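C'est quoi, un prix barré ?

Tu as sûrement déjà vu ça en magasin : un gros prix en rouge et, juste à côté, un prix plus haut avec un trait dessus. Moi, à ton âge, je croyais que le vendeur s'était trompé et qu'il avait corrigé au feutre !

Le prix barré, c'est le prix d'avant. Le magasin te dit : « Regarde, c'était plus cher, maintenant ça l'est moins. » La différence entre les deux s'appelle la remise. Si un jeu coûtait 20 euros et qu'il en coûte 15, la remise est de 5 euros. Facile, il suffit d'une soustraction.

Là où ça se complique un peu, c'est avec les points de fidélité. Prenons le magasin Pastine, dans la rue commerçante de Minosthorpe. À chaque achat, on gagne des points sur une carte. Avec 1000 points, on a droit à un petit bon d'achat, et avec 3000 points, à un bon plus gros. Ça donne envie, hein ? Sauf que pour arriver à 3000 points, il faut d'abord dépenser pas mal d'argent ! Alors je me pose toujours la même question (et je te conseille de faire pareil) : est-ce que j'aurais acheté cette chose sans les points ? Si je réponds non, je la repose dans le rayon.

Et puis il y a les lots. « Trois pour le prix de deux », c'est super pour les cahiers, parce qu'on finit toujours par s'en servir. Pour trois pots de yaourt qui périment demain soir – bof. J'ai essayé, j'ai eu mal au ventre.

Mon astuce, c'est le prix au litre ou au kilo. Il est écrit en tout petit sur l'étiquette du rayon, et il permet de comparer une grande bouteille et une petite sans se laisser avoir par la taille.

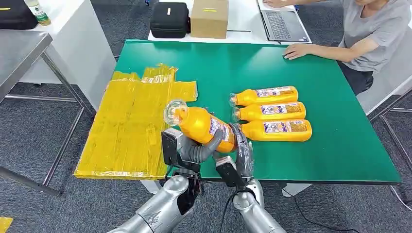 Chez Papadakis, à Mostthorpe, on m'a répondu que le grand format n'était pas toujours le moins cher, et qu'en avril, pendant les promotions, le petit revenait parfois à moins au litre. J'ai vérifié avec ma calculatrice, et pour le jus de pomme c'était vrai !

La prochaine fois que tu fais les courses avec un adulte, demande-lui de te laisser lire les étiquettes. Commence par un seul rayon, celui des céréales par exemple, et cherche le paquet au prix au kilo le plus bas.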